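Section 3. Setting up the Vondimwood bench lamp

Read before plugging in. Takes a few minutes, less if the bench is already clear. Covers the clamp version and the weighted-base version. Wall bracket has its own sheet, in the bag with the screws.

What should be in the box

Lamp head with cable attached
Lower arm and upper arm, joined
Clamp OR weighted base, not both
Power supply with plug
Clip-on diffuser, in paper sleeve
Hex key
Spare knob washers

Something missing — check under the cardboard insert first, the washers hide there. Then write to Jernetti with the order number from the packing slip. Keep the box until the lamp has been running a week.

Mounting the clamp

1. Pick a bench edge that is flat on both sides. No lip, no rounded molding.
2. Open the clamp all the way. Slide it on until the back plate touches the edge.
3. Tighten by hand. Firm, not brutal. No pliers.
4. Push the clamp sideways. If it shifts, tighten a quarter turn more.
5. Drop the arm post into the clamp hole. Should go in all the way with a small click.

Note: glass tops, no. Very thin tops, put a scrap of board underneath so the pressure spreads.

CAUTION: Never fit the arm before the clamp is tight. The arm is top heavy and will take the clamp down with it.

Weighted base

1. Set the base down where it is going to live. Dragging it later scratches the bench, felt feet or not.
2. Post into the hole, same as above.
3. Turn the base so the long side points the same way as the arm. Wrong way round, the lamp tips when fully stretched out.

Arm tension

The arm comes from the factory a bit loose. Adjust it now, then again after a month or so when the washers have bedded in.

1. Arm halfway up. Let go.
2. Sinks: tighten the elbow knob.
3. Creeps upward: loosen it. Yes, the same knob.
4. Head droops: small screw behind the head, use the hex key. Eighth turns only.

Do not oil the joints. They hold by friction and oil ruins the washers. If someone allready did, wipe everything down with a dry cloth and fit the spares.

Power

1. Run the cable through all the clips on the arm. Leave a loop of slack at each joint.
2. Plug the cable into the power supply, then the power supply into the wall. In that order.
3. Press the button on the head once. Light comes on at the lowest step.

CAUTION: Indoor use only. Use the supplied power supply and no other. If the cable is nicked, stop, unplug, order a new head. The cable is not replaceable on its own.

Brightness and memory

Short press — on or off.
Hold — brightness goes up slowly, then back down. Let go where you want it.
Double press — switches between warm and neutral.

The dial on the side runs from 0 to 100. It limits the top brightness, it does not turn the lamp off. Most people leave it at 100 and forget about it. The lamp remembers the last setting when switched off at the button. Switched off at the wall it forgets, and starts low.

Lamps with a serial number below 767 have no memory at all. Not a fault. They always start low, and the warm setting is a bit more yellow.

Placing the light

For reading, sewing, model work, paint: head above and a little behind the work, on the opposite side from your writing hand. Keeps your own shadow out of the way. Start high and bring it down. Some 200 millimeters of space between head and work is the least we would go, any closer and the middle gets too hot on the eyes and the edges go dim.

For painting or matching thread use neutral. Warm is kinder in the evening but will fool you on blues.

Glare on shiny things

Polished metal behaves like a mirror. You don't see the surface, you see the light, usually as long streaks with a tint of color in them. Dark rubber next to it soaks the light up, so one looks too bright and the other too dark, and turning the lamp up makes both worse.

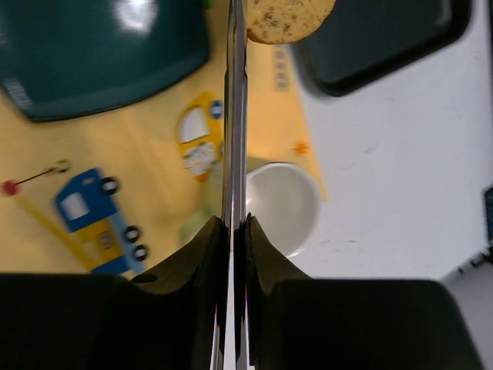
Fig. 6. Light streaks on narrow polished metal strips, dark green rubbery pads at either side.

To cut it down:

1. Lower the brightness first. Try that before moving anything.
2. Swing the head to the side until the streak slides off the part you need to see.
3. Still there: fit the diffuser. Matte side out.
4. Still there: turn the work, not the lamp. A few degrees is often plenty.
5. Turn off other lamps close by, or pull the blind. Two sources means two sets of streaks.

Note: the diffuser costs you some brightness. Take it off again for fine work on cloth or paper.

Note: the Skisville overhead panel can be used along with this lamp. Set the panel low and let the bench lamp do the work. The Sárközi magnifier ring does NOT fit this head, the thread is different — forcing it strips the collar and thats not covered.

Cleaning

1. Unplug. Wait until the head is cool.
2. Dry soft cloth for the arm and head.
3. Diffuser: lukewarm water, drop of dish soap, air dry. Not in the dishwasher.
4. No alcohol or window cleaner on the diffuser, it goes cloudy and stays cloudy.

If it doesn't work

No light: check wall outlet, then the plug at the power supply. It needs a hard push.
Flickers at low setting: dial is turned too far down. Bring it up a little.
Lamp turns itself off: head too hot, vents covered. Clear the slots on top and let it cool down.
Buzzing from the power supply: faint is normal. Loud is not, unplug and contact Jernetti.
Arm won't hold after tightning: washers worn, fit spares. See Arm tension.

Section last revised 28 January 2024. Wall bracket instructions moved to separate sheet.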